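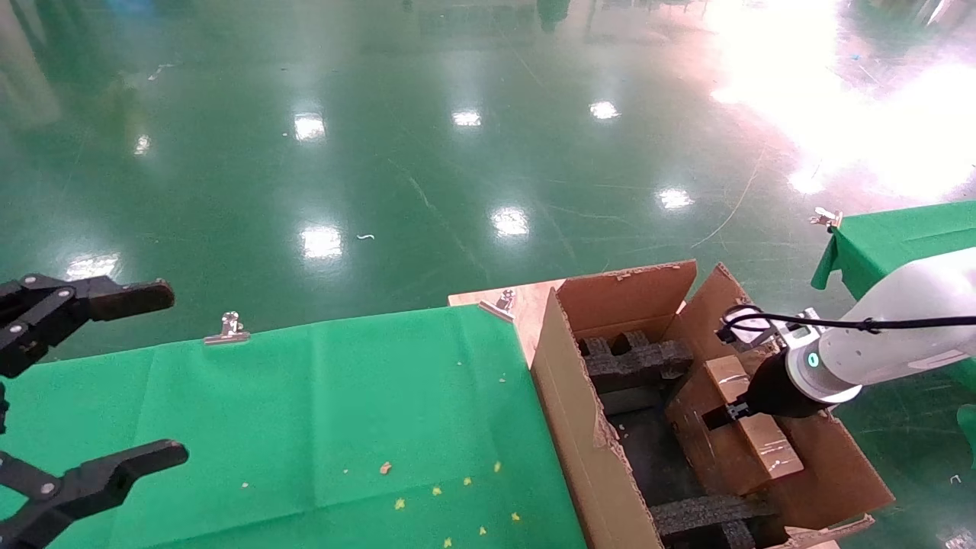
Staler asked by message whether the foam inserts should be kept once a carton has been opened, or flattened and discarded with the cardboard. The reply sent was that they stay with the carton until the return period closes in May.

Home | Notebook | Stores | Packing | Contact
2 min read
Filed under: Workshop Notes, Packing and Unpacking

3/1/26

Packing table, Riihimäki workshop. The green cloth is to remain clipped at the back edge during all packing work. Crumbs were noted on the cloth — yellow and orange, toward the near side. Cloth to be brushed down before the next carton is opened.

Large carton: flaps folded back, black foam inserts left inside, smaller box laid in at an angle. The insert with the raised blocks is the one Trumine requires on any return. It is not to be swapped with inserts from other cartons.

Stock record: Brusora order 807, 100 small boxes, entered under Packing. Labels have not been printed.

Outstanding: confirm with Staler which tape is approved for the long seams.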